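Storing Things in Open Bins: Does It Save Any Time?
Project report by Lavanya Kulkarni and Keegan Beaudoin
Supervisor: Marietjie Kruger
Submitted January 15, 2008

1. Why we chose this

The storeroom at Flarholm has been reorganised twice since we started the course, and both times the argument was the same. Drawers are slow, shelves get messy, so put everything in big open bins and people will find what they need. We had both heard this said with a lot of confidence and had never seen any numbers for it. The handout we were given in May says that open bins "reduce handling effort at every stage", with no source. Our project was meant to check that claim, or at least to check whether it could be checked.

We should say at the start that we expected it to be wrong. Lavanya had worked a holiday job at Vendedier, packing orders out of deep bins, and her memory of it is mostly of leaning over and feeling about in the corners. A memory of a sore back is poor evidence, so we tried to design the tests so that the bins had a fair chance.

2. What people say about bins

We read what we could find. Most of it was sales material. The Clirnaden catalogue gives a whole page to sloping walls, which are supposed to make the contents slide towards the middle where they are easy to reach. The Girard leaflet says much the same about its own range and adds that a smooth floor "lets stock settle naturally". Neither of them says what stock, or how full the bin was, or who was doing the reaching. A bin of tennis balls and a bin of pipe brackets are very different things to put your hand into.

The only account we found that we would call careful was an old report by Colleen Carrier, who did the same course before us. She compared shelves with shallow trays and found hardly any difference once people had learned where things were. She also pointed out that her helpers all knew the point of the test and may have hurried for the trays. We had the same trouble and did not solve it.

3. What we did

We used one deep open bin and one set of ordinary drawers, with the same mixed stock in each: pipe brackets, plastic caps, short lengths of tube and some flat plates. Faisal Rizvi called out the item and worked the stopwatch. Each of us did 50 picks from the bin and the same from the drawers, on separate afternoons so that tired arms would not count against whichever came second. A pick ended when the item was on the bench. If the wrong item came out, it went back and the clock kept running.

For the second half of the bin picks we let the level drop by not putting items back. This was Marietjie's suggestion and it turned out to be the most useful part of the project, as everything we had read assumed a full bin.

We wrote the times on paper and typed them up later. One page from the drawer session got left out of the first version and had to be added, so anyone who saw our draft tables should ignore them.

4. What we found

With the bin full, it was quicker than the drawers for brackets and tube. You put your hand in and there one was. We had not expected this and we repeated part of the session to make sure. It was slower for caps, which sink, and much slower for the flat plates.

Once the level dropped, the advantage went. Picks took longer for every kind of item, and the last few plates were a real nuisance. They lay flat on the bottom and there was no edge to get a fingernail under. Twice Keegan gave up trying to lift one and slid it up the wall with his palm – about the only time the slope did what the catalogue promised.

The contents did not settle towards the middle in any way we could see. Brackets hooked together and stayed where they had been dropped. Caps rolled down the slope well enough, but then they collected along the join between the wall and the floor, and that is the most awkward place to pick from.

The drawers were dull and steady. They were never the fastest and they hardly changed as they emptied.

5. The shape of the bin

We think the walls get too much of the credit and the floor too little attention. A tall back wall is good at stopping things going over the far side, but the person still has to come in over the top and down, and anything that comes in over the top also blocks the view of what is underneath.

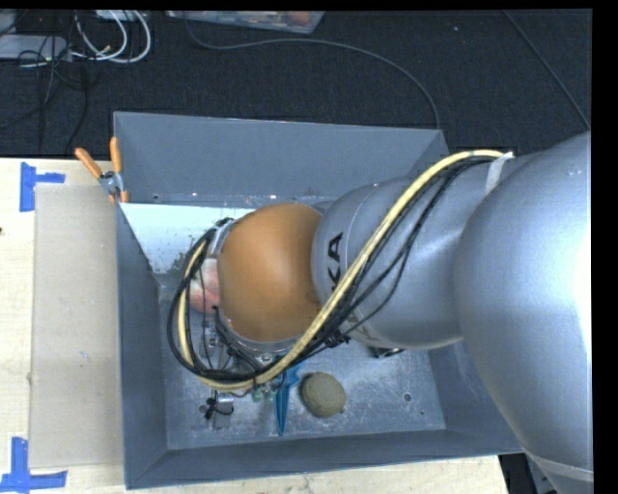 Does a scuffed floor make an open bin worse for storing small parts?

Not that we could measure. We moved the same plates on to a worn patch of the floor and then on to a smooth patch, and the times overlapped so much that we would not claim a difference either way.

6. Problems with our own work

There were only two pickers, and we both got better as we went on. The drawers were labelled and the bin was not, which is how they are normally used but does mean we were partly testing labels. We also chose the stock ourselves. A sceptic could say we put the plates in to make the bin look bad, and it would be hard to argue.

7. What we would say to Flarholm

Keep open bins for chunky items that are used quickly and topped up often. Put flat things and small things somewhere else. We do not think the results support moving the whole storeroom over – and we would like to see where "at every stage" came from before it is printed in the handout again.

The typed times are in the folder with Marietjie, including the page that went missing.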